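Pop-up toaster

A pop-up toaster is a small electric kitchen appliance for browning sliced bread. Bread goes in at the top, a lever lowers it between heating wires, and a spring lifts it again when the time is up. Two-slot models are the commonest in British homes, four-slot ones mostly for familys and guest houses.

Power and parts. Usually 800 watts or a bit more. Browning dial, cancel button, crumb tray underneath (pulls out, wants emptying weekly). Older Gririne models had no tray, just a hinged flap.

Use. Seeded and wholemeal loaves brown unevenly and drop more bits. Frozen slices need longer. Never put a knife in the slot, unplug first. A tray or plate kept next to the toaster saves carrying hot slices across teh kitchen.
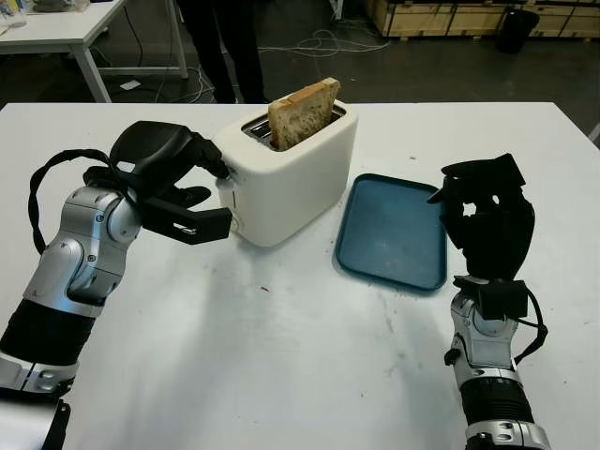
White two-slot toaster with a slice of speckled toast in the rear slot; blue tray alongside.

See also: Grill, Toast rack, Crumpet

Comments (3)

Paloma Fitzsimmons: Ours is 1000 watts and still slow. Might add a bit on bagel settings?

Mahmoud: hinged flap ones were a pain, crumbs everywhere

Barrett Villanueva: Bagels added to the to-do list, probably April.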